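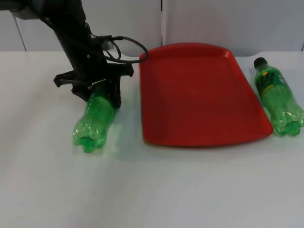 Progress report to the Skultlow small equipment fund
2026-10-29

Hi all, and thanks for being patient with me on this one. I know the form has boxes for everything, but I've never managed to say anything useful in a box, so I'm writing it as a letter again and you can pull out what you need. The short version is that the arm is up on the bench, we're on bottles now, the money is mostly where I told you it would be, and I want to change my mind about one big item before you release the second half.

Where we are with the arm

The first arm is bolted down and running most days. We're working on the sorting bench job from the original application, the one where clear plastic drinks bottles get picked up off a white tabletop and put in a tray. I'm using green ones for now, with a red tray, and I picked the colors on purpose! I wanted the easy version first. Green on white with a red target is about as kind as you can be to a vision system, and I'd much sooner find out what's wrong with the grip before I start fighting the cameras as well.

And the grip is where all my time has gone. A bottle is a rotten thing to hold. The body is ribbed and it gives when you squeeze it, so if you close on the middle you're never sure what you've got. We've moved to taking it near the top, with the two jaws coming down around the upper part and the base hanging below. I like this a lot better. The plastic is stiffer up there and the bottle hangs more or less where you expect it to. The catch is that the knobbly bottom swings out a bit when the wrist tilts, and I have to allow for that when I set the height over the tray lip. I had it too low for weeks (my fault, I measured from the tray floor and forgot the rim).

Bottles lying on their side are still the harder case. A bottle on its side with the cap on can roll, it can point any way it likes, and if it's lying close to the tray there isn't much room to get a finger down between the two. I've started a separate log for the ones right up against the rim. We have 161 logged attempts in that pile so far and I don't want to quote you a success rate yet, because I changed the fingers partway through and the early runs and the late runs aren't really the same experiment. You'll get a proper number in the March report. I've put that in writing now so you can hold me to it.

What we've bought

The arm itself came through Ruotsalainen, as planned, and came in on quote. Delivery was slower than they said but the mounting plate was in the box, which I'd budgeted for separately, so that line is unspent and I've left it sitting there. I'd like to roll it into spares if that's okay with you.

The controller license is through Tretidura. I went for the one-year version. I know the three-year one works out cheaper per year and one of your reviewers asked about it, but I'm not comfortable locking us in until I've seen how they handle an update. So far they've been good. Email support answers the same day, mostly, and the one time it didn't they called me.

Trays, bottles, table surface, tape, cleaning stuff and all the little bits have come out of consumables. That line is healthier than I expected. The tabletop shows every smudge, so I go through wipes at a shocking rate, but wipes are cheap.

Where I underbudgeted, and I should have seen it coming, is cabling. The cable coming off the wrist needs enough slack to let the arm reach and turn, and slack means a loop, and a loop hangs out over whatever you're working on. Ours swings out over the corner of the tray. I can live with that for bottles. I can't see living with it once we have two arms side by side, so there's a new line in the revised budget for a proper cable guide and a couple of spare leads. It's small, but it wasn't in the version you approved, so I'm flagging it.

The change I'm asking for

Okay, the big one. The original plan had us buying 2 arms, identical, with the second one ordered this fall. I'd like to hold off on the second arm and spend part of that money on end-of-arm parts first.

My reasoning goes like this. When I wrote the application I thought of the arm as the expensive, clever part and the gripper as an accessory. After these months I'd say I had the priorities upside down. The arm goes where I tell it. All the trouble, and nearly all the learning, is in the last few inches. A second arm with the same gripper would give me the same problems twice over, and I'd be paying for the privilege. If we spend now on fingers, pads and a quick-change mount, then whatever we order in spring gets bought knowing what it has to carry.

Skostik makes a changeover mount that looks right for us. I've asked them for a quote with the small adapter and without. I also asked whether they'd lend us one for a couple of weeks, and they said maybe, which I'm taking as a good sign. The thing I need to check is weight. Anything we add at the wrist comes straight off what the arm can lift, and while an empty bottle weighs next to nothing, a full sealed one is another story, and I'd like the rig to cope with full ones eventually.

So the request is:

- Move the second arm from this fall to the spring order.
- Release $1,000 of that line now for gripper parts and the changeover mount.
- Add the cable guide and leads as a new line, paid for out of the unspent mounting plate money, with anything left going to spares.
- Leave everything else alone.

The total doesn't change. If you'd prefer I stick to the original schedule I can do that too, the Ruotsalainen quote can still be renewed, and I won't sulk. I do think it would be the weaker purchase though.

Things I'm worried about

Price drift, mainly. If the arm goes up between now and spring then holding off costs us money, and I can't promise it won't. I've asked for the quote to be extended and I'm waiting to hear. If they say no I'll let you know right away, and we can talk about whether that changes the picture.

Space is the other one. The current setup fits fine against the back wall, with a decent stretch of clear tabletop at the front where I can set things down. Two arms on the same table would eat that up fast. I'd assumed we could just slide everything over, and when I got the tape measure out I was less sure. There may be a second table in our future. I haven't put it in the budget because I might be able to get one from upstairs for free, but if that falls through you'll be hearing from me.

A smaller worry is me. I'm still the only person who can start the thing up cold, and if I'm out, it sits. I've begun writing a startup sheet, with big type and no jargon, and two people from the front office have agreed to try it out and tell me where they get stuck. I've set aside an afternoon for that next month.

What's coming up

Between now and the next report I want to finish the near-the-rim pile, get the new fingers on, and try mixed bottles, by which I mean caps on, caps off, label, no label. Labels matter more than I'd guessed. A bare clear bottle is mostly highlights and shadow, and the green shadow it throws on a white table can look an awful lot like more bottle to a camera. One with a printed label around the shoulder gives you something solid to look at. I'd like to know how much of a difference that makes before I say anything about which cameras we should be pricing, so please read the camera line in the budget as a placeholder for now. The number there is from a catalog and I wouldn't defend it.

After that it's other colors of tray, then a white one, which I'm dreading a little.

The revised budget sheet is attached along with the receipts to date. Two of the receipts are photos of faded till paper and I apologize in advance to whoever has to read them. I can get duplicates if you need them. If someone wants to come by and see the bench running, please do! Mornings are best, and give me a day's notice so I can clear the chairs.

I'd need a yes or no on the gripper money before the end of next month to make the Skostik lead time work. Email is fine, or just call.

We use cookies to remember your settings and see which pages get read. By continuing to use this site you agree to our cookie policy. Accept all | Manage preferences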